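Home | Jobs | Community | Housing | Post an Ad

Wanted: weekend breakfast help, McIver House

Small guest house, busy season, short one person. We need somebody for mornings starting in October. Two shifts a week, 6 am to 11. Eggs, toast, coffee, clearing up after. No fancy cooking. If you can keep four pans going without yelling we want to talk to you.

Pay is $92 a shift plus your share of tips. Paid every 2 weeks. Breakfast included, obviously.
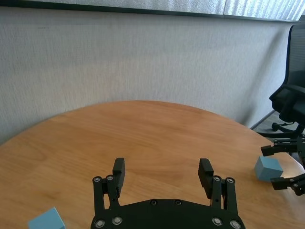
Wooden tabletop at McIver House.

What you'd be doing: setting up the dining room, taking orders, running plates, wiping down, loading the dishwasher. Some mornings its 20 guests and they all come down at once. Other mornings you'll be folding napkins and listening to the radio.

Need to be: on time. Friendly before 7. OK with stairs. Food handler card is good but we'll pay for the class if you dont have one.
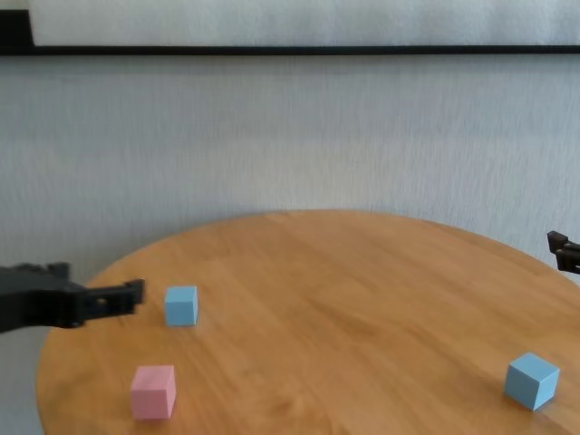

Guests stay a while over their coffee and like to chat, so a bit of local knowledge helps. Where to park, which trail is muddy, that kind of thing. Families too, so patience with spilled juice.

Parking behind the building. Bus stops at Ralloter Road, short walk up the hill. First one gets in at 5:40.

To apply: stop by the front desk after 2 pm, or leave a note with your phone number and when you can start. Resume not neccessary. One reference please, not your mom.

Comments

is this open to high school seniors?

Worked here two summers. Good people, bring comfy shoes

Do you have to do both days or can you split it with somebody

We use cookies to remember your settings. Accept | Manage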